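Getting Labels and Goo Off Jars Without Losing Your Temper

Every household has a shelf of jars being saved for something. Ours reached the point in August where the shelf was bowing and I had to either use them or confess. They all had labels on, of course, and the labels were attached by people who evidently feared the jars would escape.

Start with the soak

Fill the sink with hot water from the tap and a squirt of dish soap. Put the jars in with their lids off, filled so they don't bob around like bath toys. Walk away. Paper labels from the Ornwood jam people slide off in the time it takes to drink a coffee. Pickle labels want an evening and some groveling.

Plastic labels

Water does nothing for these except make them shiny. Warm the label with a hair dryer on medium, pick up one corner with a fingernail, and pull slowly, keeping the label folded back flat against itself. If it tears, more heat. Swearing is optional but traditional.

The goo that stays behind

Mix equal parts cooking oil and baking soda, smear it on, and leave it while you do something more interesting. Rub with a rag and wash with soap. I once paid $9 for a tub of Cedurex paste that did the same job and smelled like a dentist.

Go easy on painted or printed glass, which will give up its pattern long before it gives up its glue.

Lids that smell of garlic

Sun works better than anything sold in a bottle. Leave them upside down on a windowsill for a couple of days. If they still smell, keep garlic in them and call it a system.

Tall, smooth containers

Anything with straight sides and no neck is hard to hold once it's soapy. Put a wide rubber band at the middle for grip, and lay a folded dish towel in the sink for the day your grip fails anyway. Work on the label from the top down and keep turning as you go. 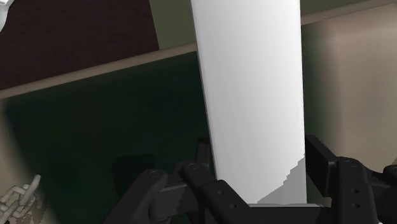

Drying and putting away

Stand everything upside down on a rack overnight. Store jars with the lids off, or next year you'll open one and meet the ghost of relish past. Anything you haven't used by then can go in the recycling, after a short and insincere goodbye.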